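Everyone selling a two-arm cell says the setup is the easy part. I look after one at Elholm and I've yet to have an easy morning with it. Short thread on upkeep.

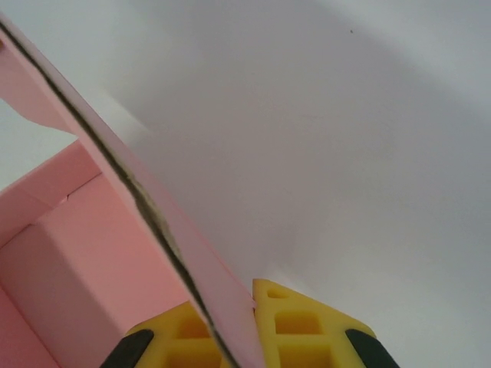
Clistoncombe Cell Notes
@clistoncombecell · 16/09/2025

1/ Fingers first. Ours are the yellow lattice sort with black pads on the outside. The supplier's sheet says check them every 133 cycles. Who picked 133? I check at 90 and still find things I don't like.

2/ Card is a rotten thing to test on. Cut edges fray, and then you can't tell a bad grip from a bad box. Bin it early.

3/ Cables. Move each arm through its full reach by hand, power off, and watch the loop at the wrist.

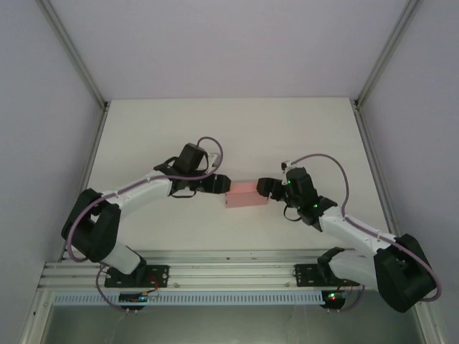
If it goes tight anywhere, re-route it. Don't trust the drawing. The Kumthorpe drawing had the slack at the wrong end and we lost 9 days to that.

4/ Wrist cameras. "Self-calibrating", says the Ikeda brochure. I'll believe it when I stop having to do it. Both fingertips in view, pads too, then lock it.
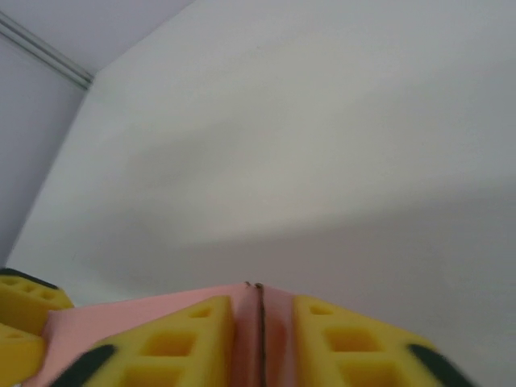

5/ Mounting plates. Bolts on the rail get checked every 12 shifts, with a torque wrench. A quick wiggle doesn't count, whatever the training video shows.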